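Why does white look white?

I got into this one because of a bowl of sugar. Look at it from across the kitchen and it's as white as can be. Put a few grains on a dark plate, get your nose right down close (don't sneeze!) and each little grain looks like a chip of glass. You can see straight through it! So where did all the white go?

To sort that out we need to talk about light. Sunlight looks like it has no colour at all, but it's really lots of colours mixed up together. You've seen them pulled apart if you've ever seen a rainbow. When sunlight lands on a ripe tomato, the tomato soaks up most of those colours and bounces the red back to your eyes. A leaf does the same sort of thing with green. Something black is the greediest of the lot and soaks up nearly everything.

White things hardly keep any. They throw nearly all the colours back at you, still mixed up, and your brain says "white".

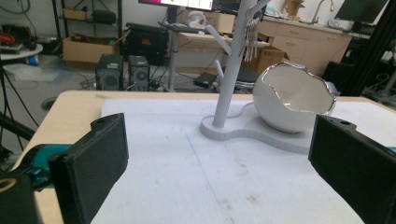

One reader wrote in from Kustora to ask why a mirror isn't white, then, if it bounces all the light back too. I had to go away and have a think about that, and it's a brilliant question. A mirror is very, very smooth, so the light bounces off it in a neat, tidy way and you see a picture of your own face. A white wall is bumpy, even if the bumps are much too tiny to feel. Light hits them and shoots off every which way, so the picture gets scrambled and all you're left with is the brightness.

Now back to my sugar. One grain lets most of the light through. But a whole bowlful has thousands of edges and corners, and each time light meets one, a little bit gets bounced somewhere else. By the time it comes back out it has been sent in all directions – and that's our white. Snow is made of clear ice and does exactly the same trick. So do the bubbles in your bath, and the froth on a milkshake. Even polar bear hairs are see-through!
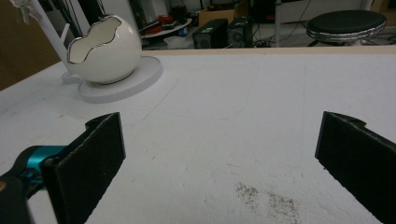 A matte white tabletop. Matte means not shiny.

Want to try it at home? You need a clear ice cube, a clean tea towel and a grown-up with a rolling pin.

Look through the ice cube at something colourful first. Then wrap it in the tea towel and let the grown-up give it a good bash. Tip the bits out on a dark plate and have a look. Much whiter, isn't it? You haven't added anything except a lot of new edges. Now count slowly to 40 and look again. If the bits have started to melt, you may find some of them have gone clear – water fills in the gaps, and the light has fewer places to bounce.

Eat the evidence or put it in the sink. I put mine in squash.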